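How to clean and look after a glossy benchtop

Glossy benchtops show everything. A matt surface will hide a smear of olive oil for a week, but a polished one puts it on display as soon as the downlights come on. The good news is that most of the marks people complain about are sitting on top of the finish and will come off with warm water, a drop of dishwashing liquid and two cloths. This guide covers the everyday wipe-down, the less frequent deep clean, and what to do about haze, rings and fine scratches.

Before you start

Find out what your benchtop is made of. Polished stone, engineered stone, acrylic, laminate and lacquered board can all look much the same once they are shiny, and they don't all put up with the same products. If you bought the house with the kitchen already in it, look for a sticker inside the sink cupboard or under the overhang. Failing that, assume the surface is delicate and stick to the mildest method.

You will need:
Two microfibre cloths, one for washing and one for drying
A bucket or a clean sink
Dishwashing liquid, plain and without added citrus
A plastic scraper or an old store card
A soft sponge with no scouring side, or a cloth if you don't have one

Everyday clean

1. Clear the bench. Put rubbish in the bin and dishes in the sink, and move anything that lives there permanently, such as the kettle. Wiping around things leaves tide lines on a glossy surface that are harder to shift later.

2. Pick up the crumbs dry. Sweep them into your hand or a dustpan with a dry cloth. Sugar and salt are gritty enough to leave fine marks if you drag them about under a wet cloth.

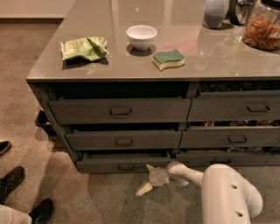
3. Mix a small amount of dishwashing liquid into warm water. A few drops in half a bucket is plenty. Too much detergent is the most common cause of streaks, and adding more to get rid of them makes the problem worse.

4. Wring the first cloth out well and wipe in long, overlapping strokes from the back of the bench to the front. Rinse the cloth whenever it starts to drag.

5. Go over the bench again with clean water.

6. Dry straight away with the second cloth. In hard water areas this step matters more than all the others, as the minerals left by drying water are what turn a dark bench cloudy.

Do the front edge last. If yours has a raised lip, run a folded corner of the cloth along the inside of it, where water and grease collect.

Deep clean

Once a month is enough for most households. We renovated our own kitchen in Gelcombe in March and have kept to that since, with no trouble so far.

Start with the everyday clean. Then crouch down and look across the surface towards a window. Any film will show up as a dull patch. For greasy film, near the cooktop usually, lay a warm damp cloth over the area for 15 minutes and wash again. For cloudy patches from hard water, check your manufacturer's advice before you use anything acidic. Vinegar is fine on some laminates and will etch marble and limestone for good.

Dried food should be softened first and then lifted with the plastic scraper held almost flat. Don't use a knife or steel wool, and keep the green side of a scourer for the pots – it will dull a gloss finish in a handful of strokes, and the damage is spread over too wide an area to touch up neatly.

Rings and stains

Tea, coffee, turmeric and red wine are the usual culprits. Make a paste of bicarb soda and water, about as thick as yoghurt, and test it somewhere out of sight. If the test spot dries with no change in shine, dab the paste on the stain, leave it for a few minutes and wipe it away without scrubbing. Repeat if the mark is fading. If there is no difference after the second go, the stain is probably in the surface and more paste won't help. Skip the paste altogether on acrylic and lacquer.

Fine scratches

Light scratches in acrylic can often be buffed out with a polish made for that material. We tried the Hollero kit on an offcut and it took roughly 23 minutes to bring a patch the size of a saucer back to a shine. The Toft cream was quicker but left a slight bloom that had to be washed off. Laminate can't be polished, and stone is best left to a professional. We were quoted $482 to have an island bench repolished by Stumden, including edges.

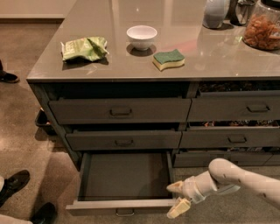
Marlo wrote in to say the drying step made the biggest difference on a dark laminate bench, but that fabric softener had been ruining the cloths. Cloths washed with softener smear a gloss surface no matter how clean they are. Wash them on their own in warm water with ordinary detergent and hang them up to dry.

Keeping it that way

Use a board for all cutting and a trivet for anything off the stove. Lift appliances when you move them, and stick felt pads under heavy ones. Check the pads every 6 months or so for trapped grit. Wipe up lemon juice, wine and vinegar when they spill, even if you plan to do the whole bench later.

Replace the washing cloth when it feels stiff after drying. The old one will do for the laundry or the car.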